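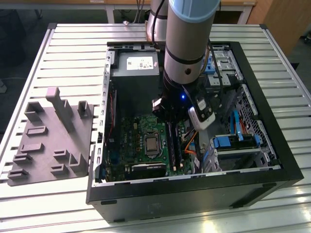

An open computer tower on the slatted work table, with the robot arm reaching down into it.

I finally made it to the open day at the Wallonby wildlife center in September 2022, after missing it twice, and I came home with muddy boots, a tote bag and far too many opinions about frogs. So bear with me, this one is long!

First, getting there. It's 90 minutes from my place if you take the valley road, and the last stretch is gravel. Parking was in a field. I got in line behind a school group, paid at a folding table and was handed a map that had the duck ponds on the wrong side (a marshal told me everybody complains about it).

I started with the Bomari frog house, as that was what I came for. The Bomari frog is a tiny brown thing that used to live all along the creek below the old quarry. Then a fungus came through, and the people at the center think the wild population is down to a few damp gullies. They have been breeding them indoors and this year they raised 775 froglets, which I wrote on my hand so I wouldn't forget. You go in six at a time, you step in a tray of disinfectant, and you whisper. It's dark and smells like wet leaves. I saw one frog for certain and one that may have been a pebble.

The guide was great with the kids. One of them asked if the frogs get lonely and she took the question completely seriously. She also explained why they don't just let all of them go at once: the fungus is still out there, so small groups go into three test gullies first, and they wait to see who is still calling in spring. The next release is planned for October if the rain comes.

After that I walked up to the crane pens. You look through slots in a wooden wall, and the keepers feed the chicks wearing big gray smocks so they don't get used to people. I stood there so long my coffee went cold. There were two adults out on the grass doing that bouncing dance they do, and a man next to me kept saying "well, look at that" over and over, which summed it up pretty well.

Lunch was a letdown. The only stand was Robles, and they ran out of everything except corn on the cob before one o'clock. Good corn, though.

The afternoon talk was on the Brivel marsh, where the center wants to buy back some drained pasture and flood it again. I expected slides and yawning and I got a pretty heated half hour, because a few of the neighbors are worried about their wells. I don't know enough to take a side. I did like that they were given the microphone for as long as they wanted it.

Bring rubber boots, bring your own sandwich, and do the frog house early, as the line was down to the gate by the time I left.

Comments

marshwren_62: We went on the same day and never found the crane pens. That map!

Dot in the hills: Did they say if the frog house is open in winter? My grandson is obsessed.

oldcreekroad: I live near Brivel and my well is one of the ones they were talking about. Thanks for being fair about it.

tinytreefrog: It was the pebble. I looked at it for ten minutes.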